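Fold it on the bed
4 min read

By Jolene Trevaskis

I have folded my jumpers on the bed for as long as I have had jumpers, and I want to argue that this is the correct place to do it. A recent piece on this site said that laundry should be folded standing up at a worktop, straight from the airer, and that carrying it to the bedroom was how it ended up on a chair for a week. I think the chair is a separate problem.

A jumper needs room. With the sleeves out it is wider than most ironing boards and a good deal wider than the bit of kitchen worktop that is free at any one time. Ours in Arkley has the kettle, the bread bin and the post on it. If you fold a jumper in a space that is too small you do it in stages, holding part of it under your chin, and it comes out crooked. A bed gives you the whole garment flat in one go.

The bed has to be made first, or made enough. I fold the duvet back to the top in a thick roll and leave the bedspread smooth below it, and that gives me the middle of the bed to work on. This has the side effect of getting the bed made before lunch. A patterned bedspread is useful if it has squares or lines on it, as you can set the hem along one of them. I don't measure anything. I line it up by eye and it is good enough for a drawer.

Then there is the question of which way to fold. I was taught the shop way, sleeves behind and the body brought up in half, so that you have a neat square with the neck on top. It looks nice on a shelf. We had shelves when I was growing up in Drarnthorpe, deep ones in a cupboard by the boiler, and every jumper in the house was a square. The trouble was that you always wanted the one at the bottom.

Now I fold lengthwise first. One side over the other, sleeves laid down along the body, so you have a long strip with the collar at one end. After that it can be folded in three or rolled, depending on the drawer. A long strip is also easier to smooth. Knitwear never goes completely flat, and anything with a bit of fuzz to it will keep a few wrinkles whatever you do. I have stopped minding. They drop out once you've had it on for an hour.

What I do mind is hanging. I lost a good grey cardigan to a hanger in my twenties, and the points at the shoulders never went. If a jumper is heavy enough to keep you warm it is heavy enough to pull itself out of shape. I would put that on the care label before any of the little symbols.

The other objection to folding on the bed is that things get mixed up. A blanket gets left there, a pillow gets shoved to one side, and you are soon folding on top of something else. That does happen. My husband leaves a cover half off the bed most mornings and I often end up with one corner of a jumper resting on it. It makes no difference to the jumper. You fold the blanket last and put it at the foot.

I timed myself in January, mostly to win an argument. A full load of knitwear and tops took 11 minutes on the bed and 23 on the worktop, and the worktop time included going back for two things that had slid on to the floor. I accept that somebody with a big kitchen island would get a different result. Most of us have not got one, and a good many people in flats have no free surface except the bed.

So I would leave the worktop for food. Take the basket upstairs, pull the duvet back and do the heavy things first while you have the patience - socks can wait until the evening.

Related
When to give up on a bobbly jumper
Drawers or shelves: readers reply
The case for fewer pillows
Drying indoors in a small flat

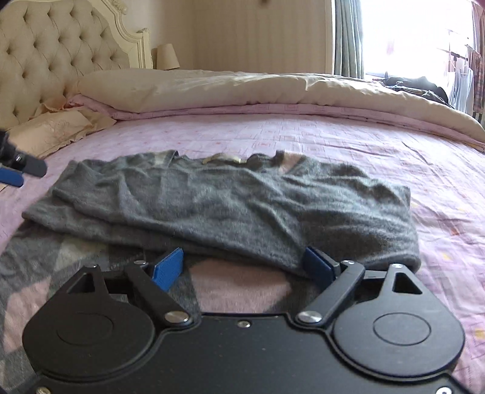
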